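Section 5: Trying Out Grippers on the Produce Display

By this point you should have both arms mounted, powered and homed (that's Section 4, and if you skipped the homing bit, please go back, I'll wait). Now comes the part I like best, which is putting different hands on the robot and finding out which one you want to live with.

I'm Emília Kollár, and I've been swapping hands on our Arkia two-arm setup for longer than I'd like to admit. I wrote this section from my own bench notes, so it's going to wander a little. The steps themselves are in the order I do them.

What you'll need

The Arkia base with both arms fitted
At least two gripper types to compare. I use the Sonetti multi-finger hand and the Jurthorpe parallel jaw
The Sârbu head camera, already calibrated
A wire basket with a thin handle
Fake or real produce in open crates, more than one shape and size
The 2 mm hex key from the tool roll (you will lose it, so buy a spare now)

CAUTION: Hit the red stop button and wait for the status light to go out before you put your fingers anywhere near a wrist. The arms hold position when they're idle, and an idle arm looks an awful lot like one that's switched off.

5.1 Mounting the gripper

1. Park both arms using the Service pose. It turns the wrists up so you can see the bolt circle.

2. Press stop and unplug the wrist connector. Pull on the plug, please, never on the cable!

3. Back out the bolts, lift the old gripper off and set it down on something soft.

4. Line up the pin on the new gripper with the slot in the wrist plate. If it doesn't drop in by itself, it's turned the wrong way. Don't force it. I did once, and I spent the rest of the afternoon with a file.

5. Put the bolts in finger-tight, going across the circle, then snug them down in the same order.

6. Plug the connector back in and route the cable along the wrist. Leave enough slack for a full turn. Roll the wrist by hand both ways and watch the cable while you do it.

7. Release the stop, open the Tools page on the controller and pick the gripper from the list. The arm needs the right weight for the new hand or it'll sag (or creep upward, and that one gave me a real fright the first time).

NOTE: If your gripper isn't on the list, choose Custom and type in the weight from the maker's sheet. Use 1,000 for the open-close speed setting to begin with. You can go faster once you trust it.

5.2 Setting up the comparison

I started out testing with foam blocks and I learned almost nothing from them. Every gripper I own can pick up a foam block. Vegetables are much better, because they roll, they tangle, they hide under each other and no two are the same size. A heap of bitter melons will tell you more about a hand in ten tries than the blocks ever did.

Give each arm one job. On my setup the right hand holds the basket and the left hand does the picking, and I leave it that way for the whole comparison. If you change jobs halfway through, your notes from the morning won't match your notes from the afternoon. Ask me how I know.
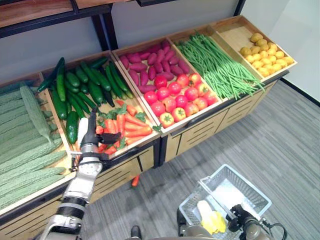 Left hand over the carrots, right hand on the basket handle.

Start with the carrots if you have them. They lie together in a bundle, so the fingers have to come down at an angle and separate one from its neighbors, and the leafy tops get in the way just enough to be interesting. Cucumbers come next for me, then the round things like tomatoes. I save green beans for last. They're thin and they go every which way, and I've seen perfectly good grippers come up with nothing or with half the crate.

5.3 Running the test

1. Stand the robot where the picking arm can reach into the nearest crates without its elbow straightening all the way.

2. Hang the basket handle in the right gripper and close it slowly. Check that the handle sits deep in the fingers, well away from the tips.

3. Open the camera view and make sure you can see the crate and the basket at the same time. If you can't, tilt the head down a little at a time until you can.

4. Set the grip force to 2 for soft items and 5 for firm ones. The scale goes higher, but I've never needed more than 7 for anything that grew in the ground.

5. Pick one item, move it over the basket and let go. Write down what happened before you do the next one.

6. Do the same crate again with the other gripper before you move along to a new crate. It means more hand swapping, I know, but the piles stay closer to the same that way.

CAUTION: Look at the floor before you drive the base. Dropped produce is easy to miss when you're staring at the screen, and there's nearly always a carrot down by the foot of the display. Pick it up first with the arms stopped.

5.4 What I look for

Did the fingers bump the items next door? A hand that gets its carrot but plows through the pile will cost you later. I also watch how the hand lets go. Some finger pads are so grippy that light things hang on for a moment and then land outside the basket.

My own leaning, for whatever it's worth: I like the Sonetti for mixed crates and anything with an odd shape, and I go back to the Jurthorpe for firm, straight things when I'm in a hurry. The Jurthorpe is also a lot easier to clean! You may well end up disagreeing with me after a day with both.

NOTE: If the picking arm starts missing by the same amount every time, check the tool setting from step 7 of 5.1 before you blame the camera. Camera recalibration is covered in Section 7.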